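The Pinch at Hasville

The first thing Sylvain Ferrand does when you arrive at the Hasville workshop is offer you a chair, and the second is to show you his thumbnail. It has nearly grown out by now, but there is still a dark crescent near the tip, and he holds it up to the window with something close to affection.

"March," he says. "Half past four in the afternoon. I remember because I had just decided to go home."

He did not go home. He stayed to clear one last fault on a two-finger gripper that had been dropping things all day, and in the course of clearing it he put his left thumb where a thumb should never be, between a pad and the thing the pad was supposed to be holding. The gripper closed. It was not a powerful machine, and he says so several times, as if defending a dog that has nipped somebody. But it was quick, and it was told to close and keep closing until it felt something solid. A thumb, it seems, counts.

I had come to Hasville to write about household robots, the kind that may one day pick up after us, and I had in my notebook a long list of hopeful questions about dishes and laundry. We got to very few of them. What Ferrand wanted to talk about was the fault, and after an hour and a second pot of coffee so did I.

It began with snack packets. Anyone who has tried to lift a bag of oatmeal candy off a soft bed will know that it is a slippery little business. Your fingers press down, the bedspread gives way, the packet slides off to one side, and you scoop it up anyway without thinking. A gripper has no such luck. It comes down with both fingers open, and if the cloth bunches up under one of them the two sides no longer meet the packet at the same moment.

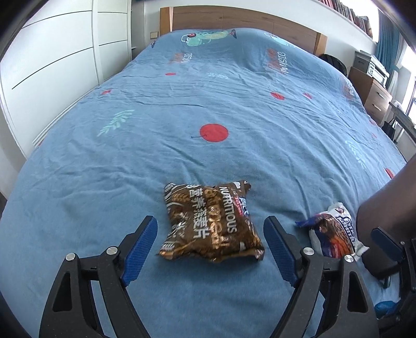 The team had asked for 1,000 clean pickups before anybody would sign off on the new finger joints, and by the middle of that afternoon they had 400 and a growing pile of misses. Packets were being nudged and let go. Now and then one was squeezed so hard at the corner that the seal popped. Otley, the small supplier that had made the linkages, thought the trouble was in the software. Allbridge, who had written the software, thought it was in the linkages. Ferrand, who has been married a long time and knows a stalemate when he hears one, decided to look for himself.

What he found was a pin. Each finger turns on a handful of them, little metal things you could lose in a carpet, and one had worked itself slightly proud of its hole. With the finger wide open it did no harm at all. But partway through the closing stroke it rubbed against the neighboring link, and the finger would stick there for a moment, then let go all at once – a sort of hiccup. The software noticed that the finger was late and did what it had been written to do, which was push harder.

"So both of them were right," Ferrand says, very pleased. "They were each right by half. I told them this and they both hated it."

He had seen the hiccup on the screen, you understand, but he wanted to feel it. He had pressed the pause key, and the fingers had stopped. Pause, though, only kept new commands from being sent. The last one was still sitting there, waiting on a finger that was stuck against its own pin. When he touched the link, the pin slipped free and the finger finished what it had started.

The repair took 8 minutes. The argument over the pause key took 3 weeks, and I was shown a fair amount of the correspondence. Some people felt that a pause that really cut the power would make the arm sag and drop whatever it held. Dwivedi, the safety consultants brought in to settle the matter, answered that a dropped packet of oatmeal had never yet needed ice. They got their way in the end, mostly. Pause now takes the force out of the fingers and leaves the rest of the arm holding still, and there is a separate red button, mounted well out of elbow range, for stopping everything.

The pins have changed too. They are held at both ends, and somebody runs a fingernail over every one of them before the morning's first pickup – with the power off and the plug lying on the bench where everyone can see it. Ferrand does this himself when he is in early. He let me try it, and I went over the joints twice, feeling for a snag and finding none, while he stood next to me with the plug in his hand.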